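4.2 Setting and changes to the technicians' work

The study was carried out at the Brerthorpe repair center, which services storage and server equipment for several regional offices. Before automation, drive replacement was done entirely by hand. A technician collected a tray, released each drive, recorded its serial number and placed it in a bin for testing. According to the site's own records, 512 drives were handled in this way in February, the last full month before the new cell was introduced. The work was considered routine, and it was usually given to the newest members of staff.

Under the present arrangement, the robot handles the drives and the technicians prepare the stations, check the results and deal with exceptions. Practice moves are carried out on a test panel with slotted holders before they are approved for customer equipment (Figure 3a). 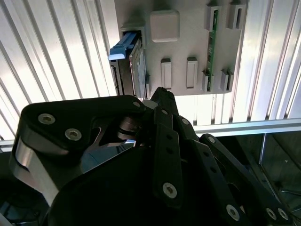
Figure 3a. Gripper at the test panel, with a drive in its slot holder and a blue handle attached to the drive.

We interviewed 12 technicians and four shift leads. Most reported less strain in the hands and wrists. Several also said that their day had become harder to plan, as exceptions arrive without warning and often need attention at once. Joaquim Sampaio, the senior shift lead, described the new role as "closer to inspection than repair" and asked that job grades be reviewed to match. The review was still open at the time of writing.

Access to the tray proved to be a frequent topic. Technicians are used to turning a tray in their hands until the drive faces them, while the robot's approach has to be agreed in advance. Staff with long experience of manual removal were therefore asked to comment on each proposed approach, including those from the underside (Figure 3b).
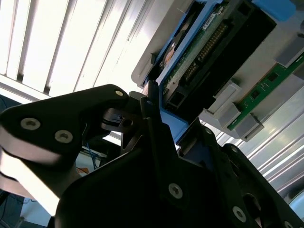

Figure 3b. Gripper below a chassis tray holding a drive in a blue caddy; a memory module is seated at the right.

This consultation was not part of the original plan. It was added at the request of Marthinus Dlamini, who manages training at the center, and it took up more paid time than expected - roughly 101 hours over the trial. Technicians who took part were more likely to describe the cell as "ours" in later interviews. Those on the night shift, who were not consulted until the final weeks, tended to speak of it as belonging to the engineering group. We return to this difference in Section 5.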